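Saturday, July 5, 2025

Woke at two in the afternoon with the curtains half open and the sun on my face. Feet bad, left one worse. Soaked them in the washing-up bowl and did the books for June while I sat there.

June came to £2,747 after house fees. It looks all right on paper. Tax has to come out of it, and the shoes, and the cabs home, because the night bus stopped serving Tostarside in the spring and I won't walk it. December was much better but December always is, with the office parties, and I shouldn't measure anything against it.

The fee is what everyone was on about last night. Levente Tóth put a sheet up by the lockers saying it goes up again from next week on Fridays and Saturdays. He had taped it over the old one, so you could lift the corner and compare. No signature, just "The management, Vola". He was in the office the whole shift with the door shut. I asked him at check-out whether the fee would be the same for girls who start after midnight and he said he'd get back to me. He said that about the heater as well.

The floor was slow until eleven. There was a stag do by the front, loud but no money, sharing drinks. Then a table of men from some trade fair, polite, all still wearing their lanyards. I did three private dances for one of them and he spent most of the last one telling me about his daughter's exams. She wants to do chemistry. I said that was a good subject.

The new card machine went down again. It's a Kekton, the same make as the one they got rid of last year. When it drops out the customer has to go to the cash machine in the lobby, and that charges him, and half of them don't come back. I lost one that way. Gergely Csonka on the door wrote down the times it was off, so we have those if there is an argument over the takings.
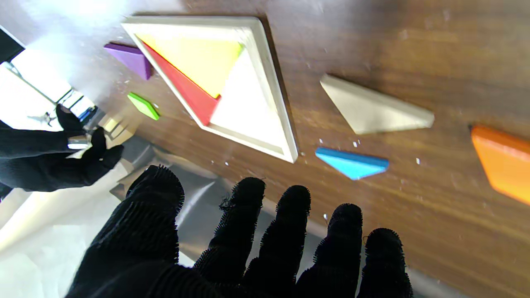
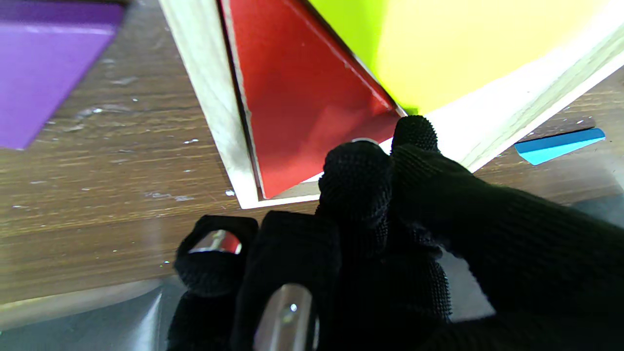 **Gizella Szalai**

Bence Balogh was on the decks and played my songs in the wrong order. I came out for the slow one and got the fast one. I got through it, but I had the wrong shoes on for it and that is probably what did my foot. He apologised afterwards and bought me a lemonade. He has been covering for the other DJ all week and looked grey.

Dressing room too hot, as usual. Someone had been at my setting spray. I've written my name on it now.

Check-out took ages. Ferenc Vincze does the envelopes himself when he's in, and he counts everything, puts it down, and counts it again. I was 2 dances short on his sheet. I keep my own tally in the back of this book so I showed him, and he went through it with a pen and paid me. He wasn't rude about it. The girl behind me doesn't keep one and had to take what she was given. Told her to start.

Cab home with Ursu, the usual firm. The driver had the football on, a repeat from somewhere. In bed by five.

Today, apart from the books: washed two outfits by hand and hung them over the bath. Glued the strap on the silver heels. Rang Mum and told her work was quiet. She thinks I'm behind the bar and I've stopped planning how to tell her otherwise. She talked about her tomatoes and the neighbour's fence.

Some of the girls want to go in to Levente together on Monday about the fee, before it starts. I said I'd come. I want to ask about the card machine at the same time, and whether they'll take something off the fee on nights it's broken. I doubt he'll say yes, but I'd like it asked with other people in the room.

On again tonight from nine. Need to buy plasters, hair grips and something for tea. If the foot is no better by eight I'll wear the low pair and do more sitting and talking.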